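Section 4: Setting up the sorting table

Before you start

This section replaces the two loose sheets that used to be taped inside the cupboard door at Mernham. If you still have those sheets, throw them away. They disagreed with each other about the labels, and the second one told you to wipe the bins with something we no longer keep.

You are setting up a table for sorting small electronic parts: a tray in the middle, four bins at the sides. It should take less time than reading this. The supplier's leaflet claims that a tray and bin layout will double your speed. We have never seen that happen. What a decent layout does is cut down on parts in the wrong bin, and that is the only claim this guide will make for it.

You will need:

A white tabletop, cleared and wiped
Four yellow or orange plastic bins, all the same size
One metal tray with a raised rim
White paper, cut to fit the tray
A black marker pen
A soft dry cloth
A record sheet (Minddale pattern, or any ruled paper)

You do not need the clip-on dividers, the coloured dots or the "quick sort" mat. The Neludar starter box includes all three and they are still in the cupboard, if you want to form your own opinion.

4.1 Preparing the tabletop

1. Clear the top completely. Mugs and phones go elsewhere.

2. Wipe it with the dry cloth. A damp cloth is fine for marks, but leave the top to dry fully before anything goes back on it.

3. Find the seam down the middle of the top. Run a fingernail along it. Thin wire ends and small screws collect there, and a brush tends to push them further in. Lift them out with a strip of sticky tape.

4. Check that the top doesn't rock. If it does, adjust the feet. Folded card under a leg works for a morning and then it doesn't.

Note: white was chosen so that dropped parts show up. This works well for black leads and badly for anything silver or pale. Don't assume that a top which looks clear is clear. Sweep your hand across it.

4.2 Placing the bins

1. Put two bins on the left and two on the right, one behind the other on each side. The pair can touch. A gap between them looks neater, but parts fall into it.

2. Leave the middle free for the tray.

3. Turn each bin so that any writing on the rim is where you can get at it without lifting the bin. If the writing has rubbed off, write it again before you put anything in. "I'll remember which one it is" has been tested at length here.

4. Look into each bin, then feel along the floor of it with your fingers. The plastic is shiny and the glare from overhead lights can hide a small part completely.

Caution: the tabs on the outside of the bins are not handles. Do not lift a full bin by a tab. Use both hands under the rim.

4.3 Labelling

1. Write on the rim, never on the floor of the bin, where the label vanishes under the first handful.

2. Use the marker, in capitals, as large as the rim allows. Most of our existing labels are too small. Ovidiu Sârbu wrote the first set with a fine pen, and you have to put your nose to the plastic to read them.

3. Keep to the four standard groups:

KEEP - parts with nothing visibly wrong
TEST - parts you are unsure about
WIRE - leads and offcuts with no part attached
SCRAP - cracked, crushed, burnt or corroded parts

4. If you think you need a fifth group, you almost certainly want TEST. The version with 108 categories was tried in July and lasted until the lunch break.

Note: stick-on labels are sold for this purpose as "permanent". They peel at the corners and pick up fluff. The marker costs less and can be taken off with a little rubbing alcohol when a bin changes use.

4.4 Lining and filling the tray

1. Lay a clean white sheet in the tray. It should lie flat, with no edge riding up over the rim.

2. Put the tray down in the middle, between the two pairs of bins.

3. Tip out a small group of parts. Small means small. A heaped tray looks productive, but the leads knot together and you spend the time picking them apart.

4. Spread the parts until you can see where each lead begins and ends. Long thin parts should lie apart from one another. Leave bundled wire to one side and deal with it last.

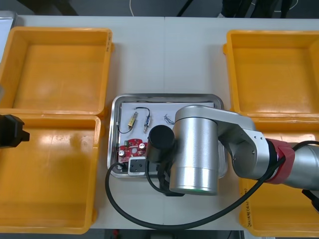 Fig. 4.1 Tray lined and laid out, bins at either side.

5. Work from one side of the tray to the other. It doesn't matter which side, provided you don't change your mind halfway.

6. Pick up each part by its body. Pulling on a lead can loosen it at the joint, and then you have made a SCRAP item out of a KEEP one.

Caution: the liner is ordinary paper. It stops parts sliding and shows up dirt. It gives no protection against static, whatever you may have been told, and a bare metal tray underneath it is no place for anything still holding a charge. Batteries and large capacitors must be taken out of the batch before it reaches this table. See Section 2.

4.5 Sorting a batch

1. Pick up one part. One.

2. Look at both ends and at the full length of the lead. Damage is most often where the lead meets the body, and that is the bit your fingers cover, so shift your grip and look again.

3. Decide. If you have turned the part over twice and still can't say, it goes in TEST. Staring at it for longer has not been shown to help.

4. Put the part down in the bin. Don't throw it. The bins are close enough that there is no excuse.

5. When only tangled wire is left in the tray, ease the loops apart from the outside. If a bundle won't come undone after a fair try, put the whole thing in WIRE.

6. Lift the liner out by two opposite corners and tip any crumbs into the waste. Change the liner if it is torn or marked.

7. Enter the batch on the record sheet before you tip out the next one.

Note on guessing by colour: people like to say that one colour of body means one type of part. It might, within a single delivery from a single maker. Across a mixed box it means very little. Read the marking if there is one and use TEST if there isn't.

4.6 How much to do at once

The old sheet gave a target of 500 parts per session. We can't find out where that figure came from. Sânziana Ene went back through the record sheets looking for anyone who had reached it with the wrong-bin column filled in truthfully, and came back with a shrug. There is no target now.

Stop when you notice either of these:

You are putting parts in TEST without looking at both ends
You have to reread a rim label you have already read that morning

A bin should be emptied when it is half full. The maker's figure of 1000 small parts per bin may be possible if the parts are beads. With leads attached they spring up over the rim and hook on your sleeve.

4.7 Clearing down

1. Finish the tray you are on. Don't leave parts on the liner overnight with a note asking others not to touch them. Notes get moved.

2. Empty the bins into the matching storage boxes, one bin at a time, with the others left where they are. Carrying two at once is how KEEP and SCRAP met last time.

3. Wipe the bins with the dry cloth. Scouring pads scratch the plastic and wire ends catch in the scratches.

4. Stand the tray on its edge in the rack, without its liner.

5. Do the tape along the seam again.

6. Put the marker back with its cap on.

4.8 If something goes wrong

The same part turns up in two different bins.
Put both in TEST. Then check that the rim labels can be read from where you sit.

Parts slide when the tray is moved.
The liner is too small or is curling. Cut a new one. Better still, leave the tray where it is.

You can't see a small part against the glare.
Move your head before you move the lamp. A second lamp has been suggested more than once, and all it gave us was a second patch of glare.

A bin has cracked at the rim.
Take it out of use. Glue holds until the bin is full. Filip bins from the spare stock fit the same space on the table, though their rims are narrower and harder to write on.

The record sheet and the boxes don't agree.
Trust the boxes and correct the sheet, with your initials next to the change.

Section last changed October 15, 2026. Corrections to Sânziana Ene at the Mernham bench, preferably in writing and preferably after trying the step as printed.

Section 5 deals with storage boxes and shelf labels.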